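Search this book
Go
Contents

Chapter 8
Floor-Standing Equipment and Clear Routes in Small Work Rooms

8.1 Scope of the chapter

Chapter 7 dealt with items fixed to walls and ceilings. The present chapter covers items that rest on the floor: tables, chairs, storage boxes, and portable fire extinguishers with their boxes. It applies to single rooms of up to 40 square meters that are furnished by their users and rearranged often. Corridors, stairs, and kitchens are treated in Chapter 9.

A floor-standing item is any object that can be moved by one person without tools. The definition includes the extinguisher box, even where the box is heavy when loaded. It leaves out shelving that has been screwed to the wall, and it leaves out rugs, for which see the section on floor finishes in Chapter 6.

8.2 The wall zone and the open zone

For planning purposes the floor is divided into two parts. The wall zone is the strip along the walls in which tables and boxes are placed. The open zone is what remains. In a room with straight walls the boundary between the two is a line parallel to the wall. Where the wall is curved, a rectangular table touches it at one or two points only, and a wedge of unused floor is left behind the tabletop. This wedge should be counted as part of the wall zone. It tends to collect small objects and cables.
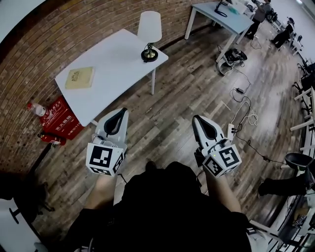 Department of Interior Planning and Building Safety

The red box under the left end of the table is labeled 灭火器箱 (fire extinguisher box). The extinguisher itself rests on the floor at the front of the box. In the terms used in this chapter, box and extinguisher are two separate floor-standing items and are entered on separate lines of the room sheet. A small bottle kept with them is recorded as a loose item.

8.3 Tables as cover

A table with thin legs hides little of the floor beneath it, and equipment stored there can usually be seen from across the room. Reach is a different matter. The tabletop limits the angle at which a person can bend and lift, and a chair pushed in beside the box limits it further. The Gornon method, used in the exercises, scores sight and reach separately for this reason. The older Papadakis sheet gives one combined score – it is still found in many building files and is reproduced in Appendix C.

Objects on the tabletop, such as a lamp or a closed book, are not scored unless a cord crosses the open zone.

8.4 Terms used in the exercises

Room sheet: the one-page record of all floor-standing items.
Approach: the straight path from the door to an item.
Loose item: anything small enough to be lifted with one hand.

Exercises 1 to 9 use the Tesside floor plans. Blank room sheets are supplied in the Guvix workbook, page 96.

Last updated: 18th November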